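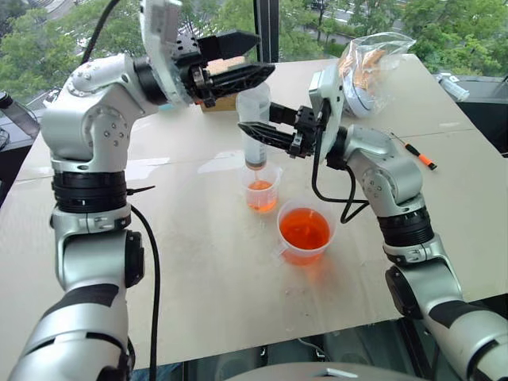

Moving orange liquid between cups with a big syringe: how do I stop dribbling everywhere?

Posted in Kitchen & Home Experiments, 2382 views

ditetti50
Hi all! I've gotten completely hooked on doing color mixing and layering at the table with my kids. We have one of those really fat syringes, a little beaker and a bigger measuring cup, and we make up a batch of orange water and move it back and forth. They love it and so do I! My trouble is the amounts. I aim for 50 ml and end up short, and there's always a trail of drips between the cups. Is it me or the syringe? Also, is there a quicker way to get the first lot out of the big cup?

Parley
Oh, I love this kind of thing, we do it every February when it's too cold to go out! Bet you it's air. Put the tip well under the liquid, pull up a little, push it all back out, then pull again slowly. That clears most of the bubbles. Hold it straight up and down over the small beaker and bring the nozzle right down inside the rim before you push. Read the marks with your eyes level with them, too (I crouch, my knees complain). For the drips, slide the two cups close together so you've hardly any distance to travel. I was losing almost 3 ml a trip before I did that!

For the first lot, forget the syringe and scoop. Tip a small plastic cup so the low side goes in first and let it fill gently. Just don't fill the big one to the top or it'll slop over when the cup goes in.

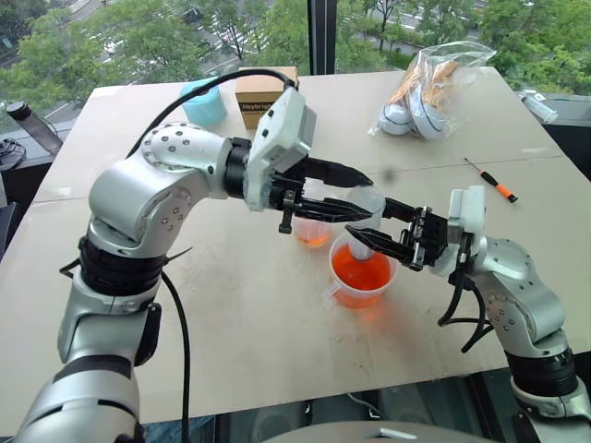 Small cup tilted into the orange, low side first.

Once you've scooped, hold the cup over the big one for a second to let the outside drip off, then carry it across. Have fun!!

Hauser13
scooping works. put a tray under it all, food coloring stains pale tables. a dab of cooking oil on the rubber seal helps if the plunger sticks

Contact Geltent Community Help | Copyright Geltent | Back to top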